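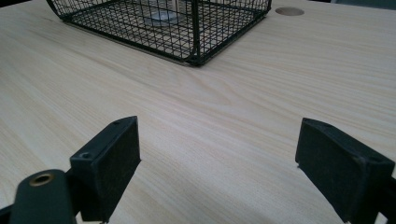
Gripper shut on the basket all by itself, then tried to lift it with my hand in there

**tablefog**
Right, I need a sanity check from anyone running a Grarkivetti gripper, because mine frightened me and I'd like to know whether I'm being soft.

Setup is a Flinberg arm on the bench with the Grarkivetti on the end, plus the hand-held one with the same fingers that I use to show it what to do. I hold that one and do the job myself, it records, and the arm has a go afterwards. The job is dull. Pick the packet out of the wire basket, put it down on the bare bit of table, repeat until bored.

Run 1335, the arm came over the basket with the fingers wide open like it should, stopped, and then shut. No packet between them, just the rim of the basket, and it held on hard enough to put a kink in the top wire. I hit the stop, prised it off, moaned a bit and carried on. I put it down to a bad run.

Run 1412, same again, except this time I had my left hand in the basket turning the packet round because it had paused and I thought it was waiting for me. Fingers closed on the rim next to my hand and the arm started going up. Got my hand out with a scraped knuckle. It's a light basket so nothing dramatic, but it would have been a different post if I'd been an inch further over.

The log says the fingers were open the entire time. That's the bit I can't get past. It thinks it was open and it was plainly shut.

Anyone seen this? Panasiuk board in the gripper, latest firmware as far as I can tell. It was fine all through October.

**mostlysolder**
Knuckle aside, glad you're ok. You've got two problems and you're asking about one of them though. Why was your hand in there with the arm live?

**tablefog**
Because it had stopped moving! I know, I know. It had been sitting there long enough that I thought the run was over.

**mostlysolder**
Paused is not off. I'd want that sorted before you even open the log. Every arm I've worked near has a pause where it's just thinking, and they all look finished.

**wobblyjoint**
I'd look at the finger position sensor first. If the log says open and the fingers are shut, then whatever is telling the board where the fingers are has come adrift from the fingers. On mine the little magnet had crept round on its shaft. The motor could be anywhere and the reading sat at wide open. So the board thinks it still has to close, keeps pushing, and never sees itself arrive. Meanwhile it's squeezing whatever's in the way as hard as it can.

Easy check: power off, move the fingers by hand and see if the shaft end turns with them. Mine looked perfect until I put a dot of paint on it.

**greybasket**
Disagree with wobblyjoint, sorry. If the magnet had crept it would be wrong all the time, and tablefog has had hundreds of good runs in between. Something that only goes wrong now and then is a wire. I'd put money on the cable where it bends at the wrist. The arm reaches over the basket, cable gets pulled at full stretch, signal drops, board hangs on to the last number it had. The last number it had was "open".

And it would fit that it happens over the basket every time, if the basket is at the far side of the table.

**tablefog**
Ooh, it is at the far side! It sits up by the cable hole at the back. I put it there so there'd be plenty of clear table in front to put things down on. So that's the longest reach of the lot.

I did try wobbling the cable by hand after the first one and saw nothing, but I did it with the arm parked, so that proves very little.

**wobblyjoint**
A crept magnet can be intermittent, it slips under load and then gets carried back round. I've had it happen. But fair enough, the far-side thing is interesting. Do the paint dot anyway, it costs you nothing.

**ninepenny**
Why did it shut at all though? You're both explaining why the log is wrong, and neither of you has explained why it closed when there was nothing to pick up. A frozen reading doesn't give a close command.

**greybasket**
It was told to close. It had got over the basket and decided it was at the packet. Check the commands and not the position, I bet there's a close in there.

**tablefog**
Went and looked. There IS a close command, both times. So it meant to shut, it just meant to do it lower down. It's a few inches too high in both runs, level with the rim.

Now I'm wondering if that's my recordings. The packet is greyish and the light catches it, and you're looking at it through black mesh, so there's a lot of grid in the way. I can barely make out the edges myself from the low angles. Could it be taking the rim for the packet?

**ninepenny**
That'd be my guess, yes. I had no end of trouble with wire baskets. Everything behind the mesh turns to mush and the only nice crisp line anywhere is the rim. Try it with a solid-sided tray and see if the high grabs go away.

**mostlysolder**
So it's three faults and they've lined up. It grabs too high, it doesn't know it's grabbed, and there was a hand in the basket. Any one on its own is a nuisance.

Is there no force limit on that gripper?

**tablefog**
There's a limit in the settings, and I had it up high because the pads were slipping on the packet at the start. I went back to the original value last night. I should have roughed the pads up or swapped them before turning the force up, I suppose.

**wobblyjoint**
Please don't trust that limit until the position reading is fixed. On the Panasiuk boards it only steps in once the board thinks the fingers have met something, and it works that out from the position going still. If the position is frozen at open from before the close starts, I'm not convinced it ever trips. Happy to be told I'm wrong, I only know the older board.

**greybasket**
You're wrong on the newer ones, it reads motor current as well. But I'd still want to test it on a bit of foam before putting a finger anywhere near.

**wobblyjoint**
Fair. Foam it is.

**tablefog**
Update. Took the arm out to full reach over the basket, with me standing well back this time and the stop button in my hand, and had it open and shut on foam again and again. Reading froze on the fourth close. Brought the arm back in close and couldn't get it to freeze at all.

So greybasket gets the biscuit. Opened up the wrist and the cable has a flat shiny patch where it's been rubbing on the bracket, and one core has gone inside the sleeve. You can feel it when you bend it. Paint dot didn't move, for the record.

New cable is coming from Prernar. I've asked for a longer one so there's a proper loop at the wrist. Until it turns up the arm is unplugged at the wall.

Foam did come out with a nasty dent in it, by the way. I've kept it by the bench.

**wobblyjoint**
Consider my magnet withdrawn.

While you've got the tools out, go round the screws on the hand-held one too. The arms with the brass threaded inserts in, those can pull out of the plastic if somebody's been heavy with the driver, and then the finger leans over and all your widths are off. Had two go on me.

**tablefog**
Went round them with the driver just now. All snug, nothing turned.

**ninepenny**
Did you try the tray?

**tablefog**
Not yet, no arm to try it with! I'm going to record a new batch by hand in the meantime, some with the basket and some with a tray. And I'm bringing the basket nearer to the middle of the table so it isn't stretching.

**greybasket**
I'd leave the basket where it is for a few runs once the cable's in. If you move it at the same time you won't know which one cured it.

**mostlysolder**
And I'd move it today and never find out, personally. Less stretch is less wear. Let it be a mystery.

**greybasket**
That's how you end up with the same cable going again next year.

**tablefog**
I'll do a short go with it at the back, hands in pockets, and then move it. Everyone can be equally annoyed.

Also I've made myself a rule for the hand thing. The stop goes in before anything of mine crosses the front edge of the table, pause or no pause, and I've wired up a lamp that stays lit whenever the motors are on. My partner has asked if it can be a less horrible orange.

**mostlysolder**
Keep the horrible orange. Where's the stop button, out of interest? If it's on the same side as the basket you'll be reaching across the arm to get to it.

**tablefog**
...it's on the same side as the basket. Moving it now.

**ninepenny**
Post back when the cable's in please, I've got the same arm and I've just been to look at my wrist bracket. There's a shiny patch on mine as well.

Related topics
Flinberg wrist cable - how much slack is too much?
Grarkivetti finger pads slipping on shiny packets
Panasiuk board holds last position after signal loss
M4 inserts pulling out of printed gripper arms
Wire baskets and mesh: do your grabs come in too high?
Prernar delivery times, anyone ordered lately?
Where do you mount your stop button?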